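Skirnthorpe tells residents to take their lids off, then put them back on

Sep 22, 2026

Skirnthorpe households have been given a new set of recycling rules, the second this year, and the main change concerns lids.

Under the old rules, printed on a card that most people stuck to the fridge, lids were to be removed from plastic containers and thrown in the trash. Under the new rules, printed on a slightly larger card, lids are to be left on. Anyone who kept a drawer of loose caps while waiting for guidance has now received it, and the guidance is that loose caps are no longer accepted.

The change comes from Farnolik, the hauler that took over the town's curbside pickup last December. The company says its new sorting line loses small pieces through the gaps in the belt, and that a cap screwed onto its container stays big enough to catch. The previous hauler held that a cap left on trapped air and made the container hard to crush. Both positions have been explained to residents at length, by mail, on glossy paper that cannot be recycled in either program.

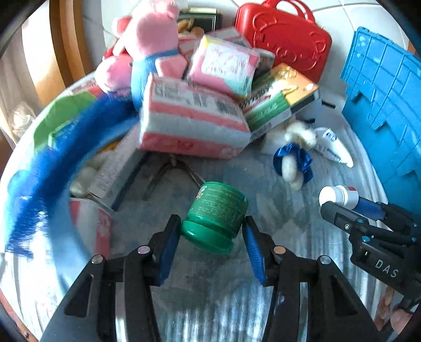
Bathroom containers remain the sore point. Farnolik wants them empty and rinsed, and the card defines empty as "no product remaining," a standard that will be familiar to anyone who has stood over a sink with a bottle of conditioner and a running tap. Pumps still go in the trash. Spray triggers were allowed in the spring and now are not.

The town got 693 calls on the subject in the first 2 weeks, according to a notice on its website, which goes on to ask people to please stop calling. An online lookup tool is supposed to help. A search for "shampoo" on Monday's version of the page brought up the hours of the town pool; a corrected version went up later.

Carts that break the rules will get an orange tag for the first 90 days. After that, they will be left at the curb with the contents still inside. Residents who want a second cart can request one at town hall, where 200 are in stock, all of them with the old rules molded into the lid.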